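Tevcombe Open-Top Sorting Bin, Gray
Category: Storage & Handling > Open Bins > Rectangular

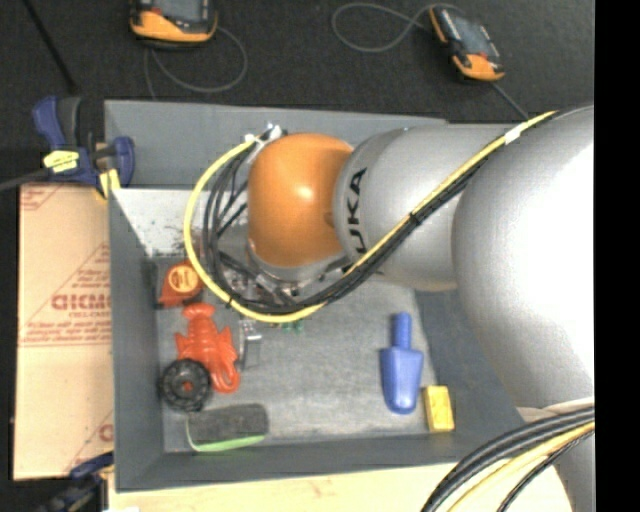
Gray open-top bin in use, holding mixed household items and toys.

The Tevcombe is a rectangular bin with four walls, a flat floor and no lid. It is made by Karkuson for loose, mixed goods that need to stay visible and within reach: returned stock, donated housewares, toys awaiting sorting, small parts that have not yet been assigned a shelf. The open top allows access from any side, by hand or from above.

Construction

Walls and floor are gray throughout. The color is part of the material and does not chip or peel. Scuffing on the floor shows as lighter zones and will increase with use. This is surface wear and does not affect load rating. Bins in daily service normally develop a mottled floor within the first few months. Replacement on grounds of appearance is not covered under warranty.

Wall thickness is 6 mm. The floor is rated for an evenly spread load of 70 kg. Point loads, such as a cast pan dropped on its edge, can mark the floor but should not crack it at normal room temperature. Do not use the bin in unheated areas below freezing.

Placement

Set the bin on a level bench or stand with the full floor supported. Do not bridge it across two rails. If items are to be picked from overhead, leave clear space above the rim equal to the longest item plus the reach of whatever is lifting it. Cables and hoses should have enough slack to clear the rim at the lowest working position.

Small items tend to collect along the walls. For mixed contents, fill to no more than half the wall height so that pieces at the bottom can still be found. Flat items lying tight against a wall are the hardest to pick up – the Warkato floor mat (sold separately) raises the contents slightly and gives fingers or tools something to work against.

Cleaning

Wipe with a damp cloth and mild detergent. Dark specks and smudges on the inner surfaces usually come off with a nylon pad. Avoid abrasive powder and solvent cleaners, which dull the walls and leave a pale bloom. Dry before refilling.

Compatibility

Fits the Fikre bench stand, both fixed and tilting versions. The tilting version holds the bin at up to 14 degrees, with the low side toward the operator. Earlier Fikre stands without the front lip are not suitable. Dividers from the previous Tevcombe range do not fit; the wall profile was changed in September.

Ordering

Sold singly or in cartons of 6. Carton quantities ship nested, with paper between bins. Check the rims on arrival and report transit damage before the bins are put into use. Mats, dividers and stands are listed separately under Accessories.

Page revised Jun 9, 2019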